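Can a city council vote on something in closed session and just not tell us?

Posted in: Local Government, Open Meetings

Posted by unness_resident, 20th April

I live in Unness, which has a five-member city council and a website that was last improved when the fonts were. Last week the council went into closed session to "discuss a personnel matter." They were back there for 2 hours. When they came out the mayor thanked everyone for their patience, meaning me and a man waiting to complain about a culvert, and adjourned.

Then on Thursday the Avasholm paper reported that our police chief is on paid leave and that the council has hired an outside firm called Brilia to review the department. The contract is for "up to" an amount the paper couldn't get anybody to say out loud.

I went back through the agenda and there is no item for a contract. There was no vote in public. The minutes say "Council entered closed session. Council exited closed session." That's the whole thing. I have had longer text messages from my dentist.

I understand they can talk about an employee in private and I'm not asking for the chief's file. What I want to know is whether they can spend money back there, and how I get hold of the contract without hiring a lawyer. I called city hall and was told to fill out a form. The form was not on the website. I was then told the form was "being updated."
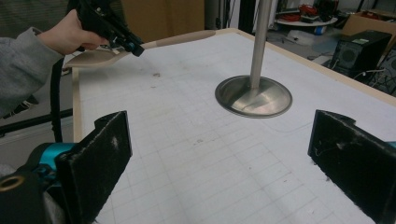 culvert_view replied that the word to look up is "action." Every state has some kind of open meetings law and they differ a lot, so find yours before you quote mine at anyone. But the usual setup is that a council may talk about certain subjects behind the door, such as personnel, lawsuits and buying land, and then has to come back out and vote where people can watch. Some states let them vote inside on a few things as long as they report it afterward. Hiring a consultant is generally a contract, and calling it personnel because it concerns a person is a stretch. By that logic so is the snow plow.

There's one other possibility. In plenty of small cities the manager can sign a contract under a certain dollar amount without asking the council at all. In mine the limit is 2,000 and you would be amazed how many invoices come in just under it. Look in your city code under "purchasing" or "procurement." If the Brilia contract is below your city's limit, there may have been no vote to hide. If it's above, somebody should be able to point to the meeting where it was approved, and you should ask them to do that in writing.

The same goes for putting the chief on leave. The manager may be able to do that alone, depending on your charter.

Posted by marge_in_pringle

Put in a records request and don't wait for the form. In most states they can't refuse you for not using their form, a letter or email will do, though check yours. I did this in Pringle over a paving bill. Mine went like this:

"Under the state public records law I request a copy of any contract, letter of engagement or purchase order between the city and Brilia, any invoices received from Brilia, and any record of a vote approving the same. I prefer electronic copies. Please tell me the cost before filling this request if it will be more than 10 dollars."

Put that last sentence in. My first request asked for "all documents relating to" the paving and I got a quote for 1,213 pages at a quarter each, plus staff time. The second one asked for the contract by name and it came as one attachment, four pages, no charge. I filed the first one in September and had the answer before Thanksgiving, so that's your speed.

Also ask whether they record the closed sessions. Some states make them keep a recording or sealed minutes. You probably won't get to hear it but a judge might, and they know that.

Posted by dblparked

they do this everywhere. go to the next meeting and ask during public comment, they have to let you talk for three minutes but they don't have to answer. bring the culvert guy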